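Dish rack

From the Fluvodari Household Encyclopedia
Entry by Catriona Nisbet, last changed 4 Apr 2024

A dish rack (also dish drainer, draining rack or, in my mother's kitchen, "the thing by the sink") is a stand that holds plates, bowls, cups and so on, mostly so that water can run off them and air can get at them. I've written a lot of entries for this site and I don't think I've enjoyed one more. I own far too many racks, I have opinions about all of them, and the editors very kindly let me keep most of those opinions in!

Names

What you call it depends on where you grew up. "Dish rack" and "dish drainer" are both common in the United States, and "draining rack" turns up in Britain, next to the "draining board," the sloped part of the counter beside the sink. I use "rack" for the part that holds the dishes and "tray" for whatever sits under it to catch the drips. Plenty of shops use one word for both, so read the listing before you order (I once ended up with two trays and no rack).

Basic shapes

The flat rack is the simplest. It's a row of slats or bars with gaps between them, raised on short feet or posts, and you set things on top. It's good for bowls, pans, cutting boards, and anything else that won't stand on its edge. A flat rack also works as a shelf or a place to cool bread, and mine spends half its life under a loaf.
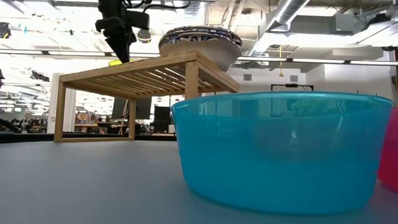 The upright rack has pegs or slots, so plates stand on edge and shed their water fast. It takes up much less counter for the same stack of plates, but deep bowls are a pain in it. They lean into each other and you get a wet patch where they touch. The folding X-shaped kind is a cousin of this one, with two frames of slats crossed over each other, and it packs flat enough to slide behind a toaster.

Then there's the over-the-sink rack, which rests on the rim of the basin and drips straight down the drain. And there's the cabinet rack, which I love. It's built into a wall cupboard with an open bottom, right above the sink, so you wash a plate, put it up, and you're finished, because it already lives there. These are an everyday thing in Finland and pretty common in Italy and Spain too. I first used one in a rented apartment and came home wanting to saw the floor out of my own cupboards.

Materials

Wood is kind to china. It doesn't clank, it doesn't chip a rim, and it looks nice out on the counter. Beech and bamboo (a grass, I know, please don't write in) are both used a lot. The trouble is water. A wooden rack that never gets a chance to dry will go gray and then black at the joints, and after that it starts to smell. Rub it with food-safe mineral oil now and then, and stand it on its side overnight.

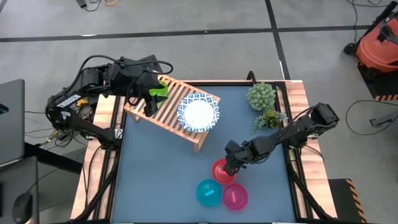
Wooden rack, with a lime-green item resting on it.

Coated wire is the cheap one most of us start out with. It's light and holds a lot, and it's fine until the coating splits at the tips and the rust comes through onto your mugs. Stainless steel costs more and lasts much longer. Plastic is easy to wash and comes in every color, though it gets chalky with hard water, and the thin ones bow in the middle under a heavy pot.

Torquil Morrison, who writes our woodworking entries, makes his own racks from leftover shelving. He leaves a gap between slats as wide as his little finger, and his page on slatted stands has the drawings. I've built one from it. It wobbles, but I blame my saw.

What goes on it

Almost anything. Big things go at the back and small things at the front, bowls are tipped so they don't hold a puddle, and knives go point down in the cup if there is one. Lightweight picnic plates are better laid on a flat rack, as the pegs on an upright one can bend them.
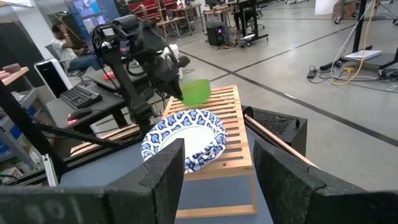
Paper plate with a blue-and-white patterned rim on a slatted wooden rack.

Drying by air or by towel

Here we get into the oldest argument in the kitchen. Air drying takes longer but saves you the work, and a clean rack doesn't pass anything around. A towel is quick, and it's a fine way to move germs from one plate to the next if it's been hanging there all week. Evander Galbraith asked readers of our letters page about this one September, and of the 713 who wrote back, 300 said they towel only the glasses. I'm one of them. Water spots on a glass drive me up the wall.

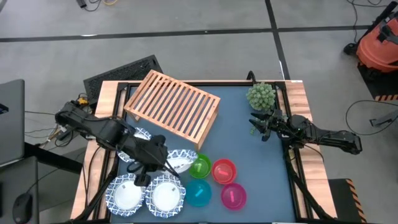

Cleaning the rack is the part people skip. Warm water, dish soap and an old toothbrush will handle most of it. For the white crust that hard water leaves on steel or plastic, soak it in plain vinegar and water, then rinse it well. Don't soak wood, just scrub it and let it dry standing up. I empty the tray every night and scrub it every 3 days, and it still gets slimy in summer.

See also

Colander
Draining board
Plate rail
Slatted stands (Torquil Morrison)
Tea towel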